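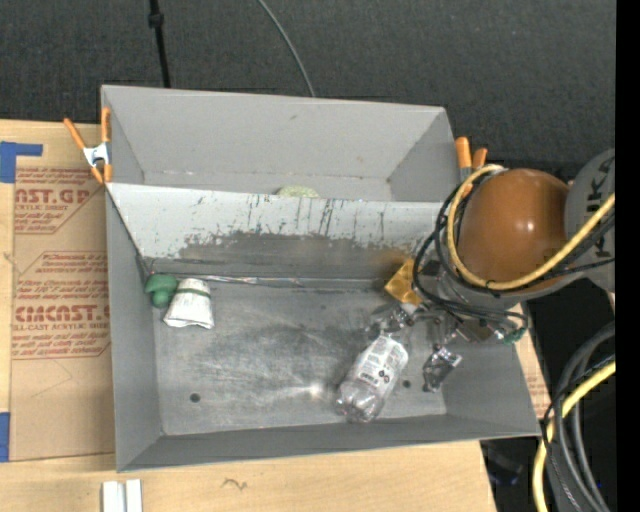 # Bin picking, round two

July 27, 2025

The bin is back on the bench at Bakden and I've lost another weekend to it. Last time I posted, the whole project was a pile of bits and a lot of confident talk from me about how quickly it would go together. That was January. I'd like to say I've been busy with other things since, but mostly I've been busy with this!

For anyone new, the job is easy to describe. You tip a handful of odd stuff into one side of a metal bin, and the arm has to pick each thing up and drop it over the divider into the other side. Then it picks it all back out again, and round it goes, so I can leave it chugging along without standing there like a ball boy. I've been calling the software Kivi, for no good reason except that the folder needed a name and it was late.

## The bin

I had firm opinions about the bin. I wanted two compartments with a sloping panel between them, so anything that lands badly slides down instead of perching on the top edge. The front side is the big one and the rear is narrower, and if I had another go I'd make the rear a fair bit wider. Things go in there and you can barely see them. There's one round pale green thing back there that pokes its top over the panel like it's checking whether I've gone home yet.

The slope was a good idea in theory. In practice I set my drop height too low and dragged the gripper down the panel more times than I care to admit. The coating has rubbed off in a great big patch and it's scratched along the top as well. The floor's not much prettier. I was upset about the first scratch and I've stopped looking at the rest.

It's all held with spring clamps, the orange-tipped ones, one on each side. I know, I know. Every person who walks past the bench tells me to bolt it down, and I'm going to, once I've stopped changing my mind about where it goes. Moving it by a finger's width means redoing the calibration, and I've done that twice this month because I leaned on the table. So that's a lesson in clamps, or in leaning.

## What goes in it

This is the fun part. I started with foam blocks, all the same size, and Kivi was brilliant at foam blocks. I got very smug. Then Solange Ferrand from the next bench over wandered across, watched it for a minute and asked what it did with rubbish. She went away and came back with a double handful of it.

So now the bin gets proper junk. I've got a clear plastic bottle with a white label, a little crumpled shiny packet, a scrunched-up white thing with a green band on it, a yellow one that's all creases and corners, and a green mushroom-shaped fella who has become the mascot. I love the mushroom. You can grab him by the cap from nearly any direction and he comes up every time.

The bottle is another story. Clear plastic on bare metal is a rotten thing to ask a camera to find. The base throws highlights everywhere, the floor throws its own right next to it, and the depth image looks like somebody's taken a bite out of the middle. The label is the one bit that shows up properly, so Kivi goes for the label, and that's fine when the bottle is lying out in the open. When it's up against something with the neck pointing into a corner, the arm comes in at an angle that makes me reach for the stop button.

I tried the obvious stuff first. Turning the overhead light off helped the glare and ruined everything else. I tried a bit of baking paper over the lamp, and that was better than the proper diffuser I bought from Poltusport, which I'm a bit cranky about. Then I took the exposure down and told it to combine a few frames before deciding anything, and that's the version I've kept.

## Cables, cables, cables

If you've got an arm with a heap of cable on it, you'll know my pain. The thick yellow one loops round the big orange joint and the thin black ones hang in a bundle on their way down to the tool. Every loop has to be slack enough for the wrist to turn and tight enough that it doesn't go fishing in the bin. I get the slack right, run it for an hour, and then find a pose I didn't think of.

My fix for now is a limit on how far the last joint is allowed to turn before it has to unwind. It costs a bit of time on each pick and it looks a bit silly — the arm does a little twirl before it goes back to work — but I haven't had to untangle anything since Wednesday. The green wire at the tool end still needs tidying. It's on the list, under the bolts.

## How it's going

Yesterday I ran it for the longest stretch yet. Out of 259 tries it got 216 things over the divider, and I was doing laps of the workshop telling people who hadn't asked. My target for the month was 200 good picks in one session, so there you go. I only had to step in 3 times, all for the packet, which flattens itself on the floor and gives the fingers nothing to hold.

Most of the misses were the bottle, as you'd guess. A few were two things touching, where it decides they're one big thing and aims for the gap between them. The white one and the mushroom are terrible for that when they cuddle up in a corner. I've been playing with giving it a nudge move, where it pokes the pile and has another look, but at the moment it pokes with far too much enthusiasm.

## Next

I've got acrylic sheet sitting on the table with the paper still on. The plan is side guards, so when something does get flung it doesn't end up under the bench with the cables. I was going to cut them today and then got stuck into the nudge thing instead. If anybody has a good way of getting a clean edge on acrylic without it chipping, please leave a comment, my last attempt looked chewed.

I also want to swap in Gusard for the grasp scoring. Solange has been using it on her own project and she reckons it copes better with soft things than what I cobbled together. She's offered to sit down with me next week and get it going, in exchange for me fixing the wobble in her bench. I've told her it's a deal, though I've seen that bench and I think I'm getting the worse end of it.

Bottle updates when there are some. The mushroom says hi.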